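October 13, 2019
By Apolline Pichon

I put off buying a magnetic parts mat for years because it seemed like a silly thing to spend money on. I had a cereal bowl. The cereal bowl worked fine right up until I knocked it off the desk in April and spent the evening on my hands and knees with a flashlight, hunting for a standoff screw in a shag rug (I have since gotten rid of the rug too). So I ordered the Gudel mat, the large one, for $26, and I've now used it on four builds and a whole lot of fiddly little repairs.

First impression: it's heavier than I thought it would be! It comes rolled in a tube, and it took two days under a stack of cookbooks before the corners quit curling up. The top is a white dry-erase surface split into 16 squares, and you write in each one what the screws are for. I love this more than I can say. I'm terrible at remembering which screws hold the fan and which hold the drive cage, and now I just scribble "fan" and dump them there.

The magnet is good but not amazing. Regular case screws stick and stay stuck even if you bump the table. Brass standoffs don't stick at all, because brass, and I knew that, and I was still annoyed. Laptop screws, the really tiny ones, hold on if you lay them down flat but slide if you tip the mat more than a little.
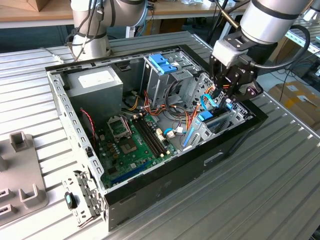 The marker it comes with is junk. Mine was dried out inside of a month, so I switched to a Szalai fine tip from the office supply aisle and that wipes off clean, mostly. If you leave writing on for weeks you get a gray ghost that needs rubbing alcohol. My friend Ulises left his labels on all summer and you can still read "hinge, left" on his if you hold it up to a window.

I also tried the Kenus mat, which is cheaper and folds in half. The fold is a great idea for storage and a terrible idea for screws, they all roll into the crease and sit there in a clump. It only has four squares, too. I gave it to my nephew for his model trains and he's perfectly happy with it.

A few odds and ends. Keep it away from your wallet, I don't know if it would really hurt a card but I'm not going to be the one to find out. It picks up metal dust like crazy if you do any filing near it, and packing tape is the best way to get that off. The back is a rubbery foam that grips my kitchen table nicely and doesn't leave marks. Gudel says there's a 90 day warranty, which I haven't needed.

Would I buy it again? Yep, and I'd get the large again, the small one looked about the size of a paperback. I'd knock off a star for that marker though. Four out of five.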